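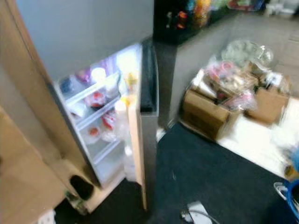 How long does the Cleltwood open day demo run? Plan on 2 hours if you want to see the kitchen part and still have time for questions.

2 min read · 141 views · 6 shares

druso_fan
Went on 10/8/22 and had such a lovely time! The staff at Weltgate were patient with all of us (my kids asked everything twice), and the fridge task was my favorite by far. I could have watched it all afternoon.

mapleporch
Glad you enjoyed it, but I thought it dragged. A fridge is a fridge, and I came for the walking robots.

druso_fan
Oh, I have to disagree! Shelves and door bins are the hard part, and that's what I'd want help with at home.

tallkettle
Bit of both for me. Get there early, they only had 600 passes and parking is a hike.

Related threads
Jaber arm: first impressions
Best open days in August
Druso kitchen demo questions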